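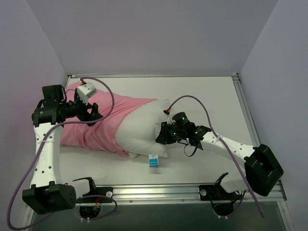

The Stustine Recall Vote: Your Questions, Answered as Well as We Can

Last updated 30 January 2022

The Berance Civic Desk gets a lot of mail about the vote to recall Mayor Maja Krawczyk. Some of it is polite. We have sorted the printable questions into the page you're reading and will add to it when the facts change, which in Stustine can happen between breakfast and lunch.

What is being voted on?

One thing: whether Mayor Krawczyk stays in office until her term runs out. The ballot has a yes box and a no box. Yes means remove her. No means keep her. We know that people who like the mayor want to tick yes, and we have passed this along to the town clerk, who sighed.

When is the vote?

In May. The council must name the day itself at its next regular meeting, and has so far named only a subcommittee to look into naming it.

How did we get here?

Last year the mayor signed a contract with Escobar to run the town's parking meters. The council says she needed its approval. The mayor says she had it, in the form of a budget line the council passed without reading. Both sides have produced the same page of the same budget as proof.

The council then voted to cancel the contract. The mayor vetoed that. The council tried to override the veto and fell short by a single vote, belonging to a member who was at the dentist. A petition began the next morning.

How many signatures did the petition need?

The charter asks for 3000 valid signatures from registered Stustine voters. The petition had over 3000 when it was handed in, and the clerk threw out 152 of them for the usual reasons: wrong address, no address, signed twice, signed by a person living in Geltach who felt strongly. What was left still cleared the bar.

I live in Geltach. Can I vote?

No. You may park here, and you may be ticketed here, but you may not vote here. We understand that this is the very thing you wrote to complain about.

Do I need to register again?

If you voted in the last town election and haven't moved, you're set. If you have moved within Stustine, send the clerk a change of address form. Renters, this includes moving from the upstairs unit to the downstairs unit. Last time it caught quite a few people on Mill Street.

Can I vote by mail?

Yes. Ask the clerk for a mail ballot in person, by letter or by phone. You don't have to give a reason, although a surprising number of people give a very long one. Sign the outer envelope. Don't sign the ballot. Ballots have to reach town hall by the time the polls close, and a postmark won't rescue a late one.

What happens if yes wins?

The mayor leaves office when the result is certified. The council president, Zofia Sobczak, becomes acting mayor until a special election can be held.

Isn't Sobczak the one who led the push to override the veto?

She is. She says she has no interest in the job and would take it up only out of duty. She has said this at three public meetings and on a radio call-in show, where she was not asked.

Can Krawczyk run in the special election if she is recalled?

The charter doesn't say she can't. It was written in a hurry to replace an older charter that didn't say much either. The town attorney has promised a written opinion. Our guess, and it is only a guess, is that she could run, and that somebody would sue.

What happens if no wins?

She stays, and no new recall can be started against her for a year. The parking contract also stays, unless the council finds the missing vote or a judge steps in.

Does the recall cancel the parking contract?

It doesn't touch it. This is the most common mistake in our mail. You could remove the mayor, the council and the flag from town hall and still owe money at the meter. An acting mayor could sign the council's bill to cancel, but the council would have to pass it again first, and Escobar would probably want to talk about the exit fee.

There's an exit fee?

There is. It sits in an appendix to the contract. The council has asked for the figure to be made public, and the mayor's office says it already is, in the appendix. We have requested the appendix.

Who pays for the vote?

You do, out of the general fund. The council moved money from the sidewalk repair budget to cover it, so watch your step on the way to the polls.

Where do I vote?

At your normal polling place, with one exception. Voters in the north ward will use the school gym, as the library is having its roof done. There's parking behind the gym. It's metered.

Can I campaign outside the polling place?

Yes, if you stay at least 75 feet from the door. The clerk paints a line. In the last election both camps accused each other of moving the line, which is paint.

Is there going to be a debate?

The mayor has agreed to one if the council president takes part. The council president has agreed to one if it's about the contract only. The mayor wants to discuss the council's whole record. A hall has been booked, in any case, and the chairs are supposed to be comfortable.

What does the Civic Desk think I should do?

We don't endorse. We've been accused of favoring the mayor by people who favor the council and of favoring the council by people who favor the mayor, and one reader believes we're owned by Escobar. We are paid for by subscriptions and a yearly book sale.

Where can I read the charter?

The clerk keeps a paper copy at the front counter, and you can ask to see it during office hours. Recall is in the chapter on elections, after the part on dog licenses. Please put it back in the binder in order when you're done.

My question isn't here.

Write to the Civic Desk with your name and ward. If you want an answer about a specific ticket, write to the parking office. We can't get out of ours either.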